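The moss packets from Gurkville

Intan Halim has spent most of her working life with dried plants, and for the past six years most of them have been mosses. She looks after the Vikberg herbarium, a private collection that was given to the Gurkville natural history museum and then sat in its attic for decades. The catalog went online in July 2020. It has 3372 entries.

Halim says the number surprised her. The deed of gift mentioned 800 specimens, and she planned her time accordingly.

"I thought I would be finished in a year and a half," she says. "Then we opened the second cabinet and every drawer was full. Some of the packets had three or four smaller packets inside."

Vikberg was a land surveyor who collected on the job. He folded his finds into whatever paper he had with him, which was often the back of a survey form. Halim has kept the original paper in every case, although it is acidic and some of it breaks along the folds. Each old packet now sits inside a new one.

"People ask why we don't throw the old paper out," she says. "Sometimes the only locality is a parcel number printed on the form. He didn't write it down because he could see it was already there."

The labels took the most time. Vikberg wrote in pencil and used his own abbreviations, and he changed them at least once. Halim worked out most of them from his field notebooks, of which 2 survive. The notebooks cover the early years well. For the later ones she relied on his letters to Liew, a schoolteacher who shared his interest in peat mosses and kept everything he was sent.

The letters are mostly about identification. Vikberg would send a piece of a plant and a guess, and Liew would write back, often disagreeing. Halim has read both sides of the exchange, because Vikberg kept carbon copies – "thank goodness, his handwriting was worse in letters."

Of the specimens in the catalog, 724 are peat mosses. Halim considers these the most useful part of the collection. Several of the bogs where Vikberg worked have been drained since, and the packets are the only record she knows of for what grew there. She is careful about how far that goes.

"He collected what he liked. If a species is missing from the drawer, it doesn't mean it was missing from the bog. He might have walked past it every day."

The names have been brought up to date, but the old ones are still shown in the records. Halim checked the peat mosses herself under the microscope. She has not done the same for the liverworts, and those entries are marked as unverified.

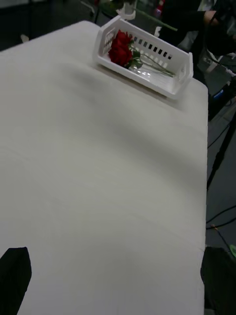

She would like someone who knows the group to go through them, and she is willing to send material on loan. So far there have been two requests, both for other things.

The catalog runs on Nuvska, a database the museum was already using for its bird skins. Halim describes it as good enough. It handles dates and names without trouble but has no proper field for a packet inside another packet, so she gives the inner ones a letter after the number. Searching by place works best with the old parish names. A list of these is on the help page.

There are photographs for less than half of the entries. Halim plans to get back to them in August, beginning with the type of label that fades fastest – purple copying pencil, which Vikberg used for several seasons.

After that come the lichens. They are in a separate cabinet, and she has only looked in the top drawer.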